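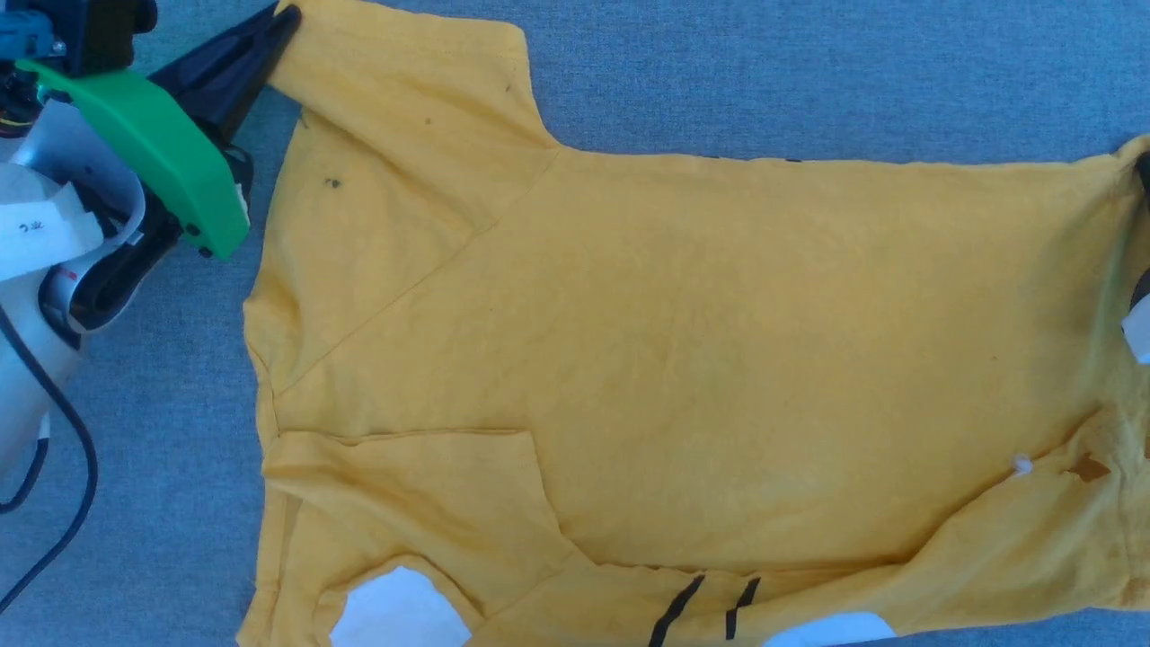
Spare grippers took up most of the October meeting, and I'm writing this up the same night so forgive the typos. Thenmozhi wants two more sets from Prello at $296 each before the folding work gets any busier. She pointed at the black finger pinching the sleeve tip on the yellow T-shirt and said that's the part she wants extras of – the green bracket we can reprint ourselves for about $26. I'm with her! Anatole would sooner wait for the Sistorow quote, so we agreed to hold the order until he's called them.

Cable covers: $39 from Hijazi, approved, I'll order them.

Table fabric: we all like the gray-blue, so we're sticking with it. Anatole asked for $185 to do the second table and got it.

Brarkon service plan – ran out of time. Thenmozhi will send the renewal terms around and we'll pick it up next month.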